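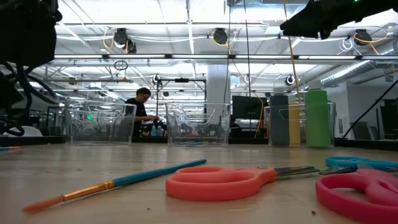 February, late. Kirsten Gunnlaugsson has decided we will pick a gripper by the end of the month, so today was Pandside fingers against Gerau fingers, and I got to be the person with the spreadsheet. Scissors, brushes and paint bottles into their bins, then out again, until one of us cracked.

The Pandside set cost $1,613. The Gerau set cost 300 and arrived in a sandwich bag. I had opinions about this before lunch and have fewer now. 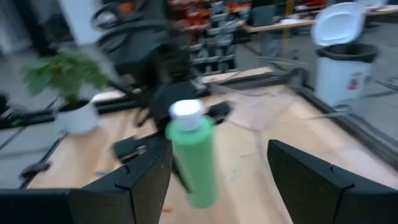 Green bottle, between the fingers.

Bottles are the easy ones. They stand there and wait for you. Scissors lie flat and sulk, and Sibusiso had me redo the approach angle 9 times before he'd let me write anything down. He wants everything grabbed by the handles – fair enough, they're the fat end.

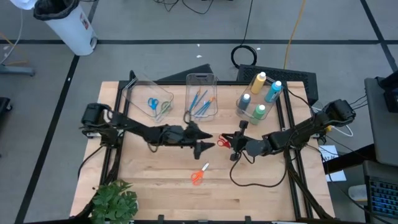

Passing between arms is where the Ngcobo controller earns its keep, or says it does. It hesitates just long enough for me to reach for the stop button, then carries on as if I'd been rude. I tried the Flarura settings for an hour. Faster, jumpier, went back.
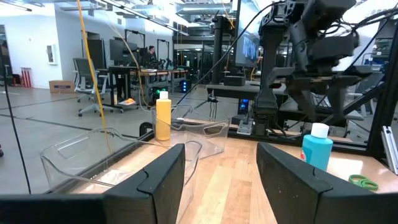 Wrist camera exposure still needs sorting out. The clear bins throw reflections and I've spent 23 minutes arguing with a slider. Kirsten says buy opaque bins. Sibusiso says that's cheating. I've put both down under "comments" and I'm going home to eat toast.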